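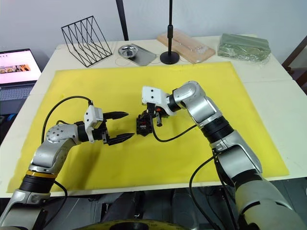
2019-04-10, bench log, Indska two-arm kit (loaner)

Kane asked for a yes or no on the kit before the loan runs out, so I'm writing things down as I go. Heather did the unpacking and the network setup. I took over for teaching and the gripper checks.

Setup: the controller software from Indska runs on the laptop in a browser. First login failed until Heather set the address by hand. The manual gives the wrong subnet (page 18), and their support desk already knows about it. After that both arms came up and homed without complaint.

Mat: keep the yellow one. Parts slid on the bare white table whenever a finger touched them off center.

Teaching: hand guiding is good on the left arm and stiff on the right. Keith thinks the payload value for the right gripper is wrong in the default file. I changed it to match the data sheet and it got better, still not as light as the left. Will ask Indska if there is a separate friction setting.

Grippers: we have the arms meeting near the middle of the mat, left fingers open and level, right gripper hanging just off the tips. This is the handover pose from the Maihi job. Ran the approach at low speed only. The stop distance repeated well enough that I quit watching it closely. One false collision stop, fault code 1387, cleared from the screen. The code is listed as "external force, wrist" and nothing had touched the wrist as far as I could tell.

Cables: this is my main complaint. They run outside the arm – the left one loops up over the top of the gripper housing and back down the arm, and the right one trails over the mat near the elbow. Fine for a demo. For a full shift I'd want them sleeved and clipped. The quote from Sovham lists a cable dress kit as an extra, per arm, so we need 2. Add that to the price when comparing.

Shona asked if the old fixture plates from 2008 would fit. Bolt pattern is different, so they'd need an adapter.

Still to do:
- handover with a real part, both directions
- repeat the wrist fault on purpose if possible
- get the dress kit price in writing
- back up the controller before anybody updates it

Leaning yes for Maihi, if the right arm gets sorted out. Not ready to say anything about Drulolcombe, their parts are heavier and I haven't tried one.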